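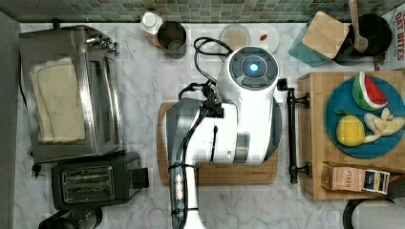
teleop_merkeck
Beitrag 1
Thema: Wie viele Demos pro Anordnung, bevor man umräumt?

Wir sammeln Teleoperationsdaten für eine Greif- und Ablage-Policy im Küchenszenario, Standort Merkeck. Der Plan sieht 50 Episoden pro Anordnung vor, danach wird die Theke neu bestückt. Bei der Durchsicht der Kamera von oben sehe ich zwei Probleme: Der Arm samt Kabeln belegt in dieser Ansicht die Mitte der Arbeitsfläche, und der Teller mit Melone, Zitrone und Banane steht rechts auf dem großen Holzbrett. Wenn das über 50 Episoden so bleibt, befürchte ich, dass die Policy die Position lernt und das Objekt ignoriert. Erfahrungswerte?

randbedingung
Beitrag 2

50 sind zu viele. Wir sind bei Pultora auf 4 Episoden pro Anordnung heruntergegangen, dafür deutlich mehr Anordnungen. Bei gleicher Gesamtzahl war die Erfolgsquote auf ungesehenen Positionen klar besser. Kostet Umräumzeit, aber die lässt sich einplanen.

quatlog
Beitrag 3

Widerspruch. Bei 4 Episoden kommt der Operator nie in einen Rhythmus. Die ersten Versuche nach jedem Umbau sind ruckelig, und genau diese Trajektorien landen dann im Datensatz. Wir haben mit Mishra aufgezeichnet und nach Operator und Episodenindex ausgewertet: Die Varianz der Greifhöhe sinkt erst nach einigen Wiederholungen.

randbedingung
Beitrag 4

Dann die ersten Episoden als Warmlauf markieren und nicht exportieren. Varianz in der Greifhöhe ist außerdem kein Fehler, solange der Griff sitzt. Zu glatte Demos ergeben eine Policy, die sich nach einer Abweichung nicht mehr fängt.

quatlog
Beitrag 5

Bei Diffusion-Policies würde ich das unterschreiben, bei einfachem Behavior Cloning nicht. Da mittelt das Modell über zwei Anfahrwege und trifft keinen davon.

teleop_merkeck
Beitrag 6

Modell ist noch offen, ich hätte gern Daten, die für beides taugen. Zweite Perspektive von der Seite zum Vergleich. Der Greifer reicht von oben in die grüne Schale, links vorne liegt das Stoffobst auf dem Teller. Den Kontakt in der Schale will ich aus zwei Ansichten labeln, weiß aber nicht, ob sich der Aufwand lohnt.

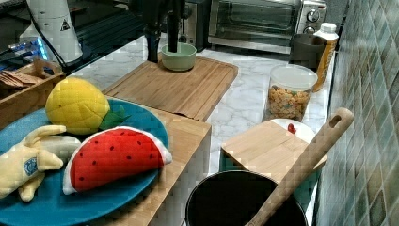
Wie trennt ihr Trainings- und Validierungsdaten?

Nach Anordnung. Alle Episoden einer Anordnung kommen komplett in einen der beiden Teile, sonst misst man nur, wie gut das Modell die Positionen auswendig kennt. Ich lege 30 Anordnungen zurück, bevor überhaupt trainiert wird.

(Frage kam per PN, Antwort deshalb gleich öffentlich.)

k_lindenast
Beitrag 7

Zum Labeln: Kontakt von Hand würde ich lassen. Greiferöffnung und Motorstrom mitloggen, Schwellwert setzen, Stichproben prüfen. Bei weichen Objekten wie Plüsch steigt der Strom flach an, da muss der Schwellwert niedriger liegen als bei Hartplastik. Muvumus kann das im Nachlauf, wenn die Zeitstempel stimmen.

quatlog
Beitrag 8

»Wenn die Zeitstempel stimmen« ist der entscheidende Halbsatz. Bei uns lag der Versatz zwischen Kamera und Gelenkdaten bei 100 ms. Für langsames Ablegen egal, für Kontaktlabels unbrauchbar. Erst synchronisieren, dann über Schwellwerte reden.

teleop_merkeck
Beitrag 9

Versatz messe ich morgen früh nach. Zur Ausgangsfrage: Ich fahre einen Block mit 4 und einen mit 50 pro Anordnung bei gleicher Gesamtzahl, Warmlauf jeweils markiert. Tellerposition wird per Zufallsliste vorgegeben, der Operator wählt nicht mehr selbst.

randbedingung
Beitrag 10

Tellerdrehung mit in die Liste aufnehmen. Sonst zeigt die Banane immer in dieselbe Richtung, und du hast das gleiche Problem eine Ebene tiefer.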